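Rosângela Marinho keeps 218 recipe cards in a drawer by her stove, and she can tell you which aunt wrote nearly every one of them. She runs Furtado, the little lunch counter in Lindwood that has had people lining up for cheese bread and black beans every morning since May, and I could have listened to her talk for a week!

"My grandmother cooked by smell," she says, laughing and wiping down the counter. "You'd ask her how long for the beans and she'd say, 'Until the neighbors come over.' So I had to stand next to her and write it all down myself."

Those beans soak overnight and go on the heat at 10 in the morning, with bay leaf, a whole head of garlic and (her one change to the family version) a strip of orange peel. I tried a spoonful straight from the pot and it was wonderful, deep and smoky with a bright little lift at the end. 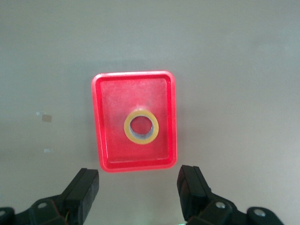 Do you need a pressure cooker to make the beans at home? A heavy pot with a lid works fine, as long as you give them a couple of hours and keep adding hot water.

Her cousin Anderson Portela handles the cheese bread, which he rolls by hand in batches of 20. He learned it in his mother's kitchen in Wirberg and still calls her when the dough feels wrong. "She can hear it in my voice," he says. "She goes, 'Too much milk, right?' And it's always too much milk."

Next up is a fish stew from card number one, the oldest in the drawer. Marinho has made it four times so far and wants one more try before it goes on the menu.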